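**Siqueira opens winter draught-proofing scheme to flat owners and renters**

*Free visits, loan kits and repair grants available from November*

Households living in flats will be able to apply for free draught-proofing visits this winter under a scheme run by Siqueira, the home energy advice service. Applications open in November and the first visits will take place the same month.

The scheme, called Wurkness, has until now been limited to houses and bungalows. It is being extended to flats, maisonettes and converted buildings after a trial in the Dridau district last winter, in which advisers visited 289 homes on the upper floors of older blocks.

Wurkness covers small works that can be finished in a single visit. Advisers fit brush strips to doors, replace worn window seals, fill gaps around pipes and adjust hinges and catches so that windows close properly. They also leave the household with a written list of any larger jobs that need a contractor or the consent of the building's owner.

There is no charge for the visit or for materials used on the day. Households don't need to be receiving benefits to apply, but those with a resident over 75, a child under five or a long-term health condition will be booked in first.

**What the trial found**

Advisers on the Dridau trial recorded 3766 separate faults. Most were minor and could be put right with hand tools. Perished rubber seals were the most common, followed by gaps beneath front doors and unsealed holes where cables or pipes had been brought through an outside wall.

The trial also showed that flats lose heat in places the original Wurkness checklist didn't cover. Communal landings are often unheated, so a poorly fitting front door in a flat can be as cold as one that opens on to the street. Letter plates on landing doors are rarely fitted with a brush or flap. Loft hatches in top-floor flats were frequently found without any seal at all.

Enclosed balconies were a particular concern. Many of the Dridau blocks were built with open balconies that have been glazed in over the years, by different owners and to different standards. Residents use them for drying clothes, for storage, as a place to sit or as a play area, and some leave the inner door open all winter to gain the extra room.
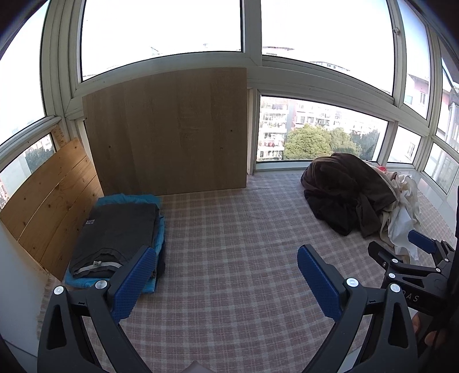

Siqueira's advice is that a glazed balcony should be treated as a buffer between the home and the outside air, unless it has been properly insulated and approved as a living space. The inner door should be kept in good order and closed in the evening. Wet washing dried on the balcony needs a window open a little, with the inner door shut, so that damp air can get out without drifting into the bedrooms.

Tarek Khalaf, who manages Wurkness for Siqueira, said: "People in flats were ringing us every winter and we were having to turn them away. The work they needed was much the same as the work we were doing in houses down the road. It made sense to rewrite the rules and train the team properly.

"Balconies were the part we had to learn. We went in with a form that asked for the number of outside doors, and our advisers were coming back with notes in the margin because they didn't know whether to count the balcony door or the one behind it. The new form has a page of its own for balconies. We now check both sets of seals and we talk to people about how they use the space.

"We aren't going to tell anyone to stop using a room they like. If somebody wants to sit out there in January with a blanket and a cup of tea, that's up to them. We can make sure the door behind them shuts."

**What a visit includes**

A visit to a flat will normally take between two and three hours. An adult must be at home throughout. The adviser will begin by walking through each room with the householder and agreeing what is to be done, then carry out the work and test each door and window afterwards.

The standard visit covers:

- brush or blade strips to the front door and any balcony door
- a letter plate brush or flap
- new seals to opening windows, where the frame is sound
- sealing around pipes and cables
- a foam seal to the loft hatch, where there is one
- a check that extractor fans and window vents are working

The last item was added following the trial. Sealing a home without looking at its ventilation can lead to condensation and mould, and advisers will not block vents or fans even when asked to do so. Where a fan is broken or missing, it will be put on the written list and the household may be able to claim towards the cost of a repair.

Advisers won't carry out work to communal doors, stairwells or lifts, and they can't replace glass. Gaps around gas flues are also excluded and must be dealt with by a registered engineer.

**Renters and leaseholders**

Tenants can apply in their own name. Strips and seals of the kind used by Wurkness can be removed without damage, but tenants are asked to let their landlord know before the visit. A template letter can be downloaded from the Siqueira website or sent by post.

Leaseholders should check their lease before agreeing to anything that alters a window frame or outer door. On a number of trial visits the windows turned out to belong to the freeholder, and the adviser was only able to fit temporary film on the inside. Siqueira can write to a managing agent on a leaseholder's behalf where several households in the same block want the same work done.

Blocks in which five or more households apply together will be offered a shared booking, with visits carried out over consecutive days. Residents who would like to arrange this should choose one person to act as the contact and quote the address of the block on every form.

**Loan kits**

Households that would prefer to do the work themselves can borrow a kit. Each contains a hacksaw, a tape measure, a sealant gun, a thermometer for two rooms and an illustrated booklet. Materials aren't included, but the booklet has a shopping list and explains how to measure a gap before buying a seal — the most common mistake reported by borrowers is choosing one that is too thick, which stops the window from closing.

The kits can be borrowed for up to 18 days from the Siqueira advice centre in Dridau. A form of identification is needed and there is no deposit. Borrowers are asked to return the thermometer with a note of the readings if they have taken any, although this is optional.

**Repair grants**

A limited number of grants will be available for larger repairs identified during a visit. These may be used for re-hanging a door, repairing a rotten sill or replacing a failed extractor fan. The household must own the property or have the owner's written agreement, and work must not begin before the grant has been confirmed.

Grant forms will be left by the adviser at the end of the visit and should be returned within a month. Siqueira will obtain the quotation directly from Sodivari, the building firm appointed to carry out grant-funded repairs. Households are under no obligation to go ahead once they have seen it.

Sodivari also supplied the training rig used by Wurkness advisers over the summer, a set of full-size door and window frames that can be knocked out of square to copy the faults found in older buildings. All advisers carrying out visits to flats have completed the course.

**How to apply**

Applications can be made online, by telephone or in person at the advice centre. Applicants will be asked for their address, the floor they live on, whether the building has a lift and whether there is anywhere nearby to park a small van. Photographs aren't required.

Anyone who applied for a visit in a previous year and was refused because they lived in a flat will need to fill in a new form. Their earlier application won't be held against them.

The telephone line is open from 9am to 4.30pm on working days. Interpreters can be arranged for both the call and the visit.

**Notes to editors**

Siqueira is an independent advice service offering help with heating, insulation and fuel bills. It doesn't sell products or receive commission from suppliers.

Wurkness is the service's draught-proofing scheme. Houses and bungalows remain eligible on the same terms as before, and there is no change for households that already have a visit booked.

Tarek Khalaf is available for interview. Requests should be made through the Siqueira press desk, which can also put journalists in touch with households that took part in the Dridau trial.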